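Varken Half Board Card – Jesville Holiday Village

The Varken card is the prepaid meal card for guests staying in the lodges and apartments at Jesville. It covers breakfast and one evening meal per night of your stay, and is loaded before you arrive. One card is issued per person aged 3 and over. Under-threes eat free from the buffet with a paying adult.

What the card includes

Breakfast at the Marciniak buffet, with tea, coffee and juice
One evening meal of two courses (starter and main, or main and pudding)
One soft drink, glass of house wine or half of lager with the evening meal
Tap water at any time

Where you can use it

Cards are accepted at the Marciniak buffet, the Flurkov grill by the lake and the takeaway hatch next to reception. The grill is table service and needs booking, which you can do at reception or from the phone in your lodge. The hatch does pizza, fish and chips and a curry that changes daily. Steaks and sharing platters at the grill carry a supplement, shown on the menu.

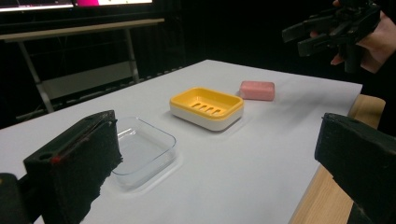 Credits are added at check-in and run out at 11am on the day you leave. Evening meals you have not used can be swapped for a packed lunch – ask at the hatch by 6pm the day before. Breakfasts cannot be swapped or carried over. If you are staying 7 nights or more, one evening meal can be exchanged for Sunday-style roast lunch at the buffet, served every day in school holidays.

Allergies and special diets

Tell us when you book if you can. Savvas Kontogiannis runs the kitchens and his team can provide gluten-free, dairy-free and vegan versions of most dishes. We cannot promise a nut-free kitchen.

Lost cards

Report a lost card to reception and it will be stopped straight away. Replacements are free the first time. Meals already taken on the card cannot be refunded.

Ordering

Product code: 1785
Minimum stay: two nights
Order by: noon on the day before arrival
Collection: main reception, with your lodge keys

Prices and menus were last checked in June 2026. The Flurkov grill closes for the whole of November, when cards can be used at the buffet and hatch only.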